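Course handout 2: Planning the days of a long bicycle tour
January
By Rūta Org

In the first meeting we talked about the bicycle and the bags. Today we talk about the days. Most people who stop a tour early do not stop for a broken wheel. They stop because they planned nine riding days in a row and on day six they hate the road.

1. The length of a day

Take your normal weekend distance and plan for less. On our example route, from Jesstead to Nallard, the longest stage is 79 kilometers, and it is flat. The stage over the hills to Sorance is much shorter on the map, but it takes the same time. Please write hours in your plan and not only kilometers.

Wind is harder to plan. I check the forecast in the evening and again before I pack the tent. If the wind will be against me after lunch, I start at 6 a.m. and eat breakfast later on the road.

2. Rest days

For nine riding days I plan two rest days. A rest day means no bags on the bicycle. You can ride to the bakery, that is fine. Choose a town with a laundry and a grocery store, and book the bed early if it falls on a Saturday.

Niamh Ó Dubhghaill, who taught this course before me, put her rest days in villages because she liked the quiet. I tried it once and spent the whole day looking for bread. For me Sorance is better - the campground is ten minutes on foot from the main street.

3. Food between towns
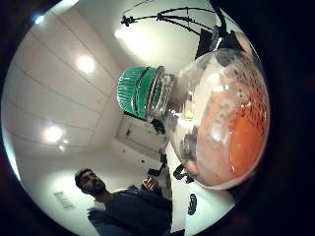 Carry one full meal more than the plan says. Shops in small places close at noon, and some do not open again. Between Sorance and Nallard there is only the Ó Conaill store, and you should call before you count on it.

Water is a separate question. Fill all bottles in the morning, also on the short stages.

4. For next time

Bring a plan for your own tour on one page. Mark the rest days, the places to buy food, and one town where you could take a train home. We will exchange the plans and look for stages which are too long.

Related handouts
Handout 1: Bicycle and bags
Handout 3: Reading the map for hills
Handout 4: Camping in wet weather
Stage list, Jesstead to Nallard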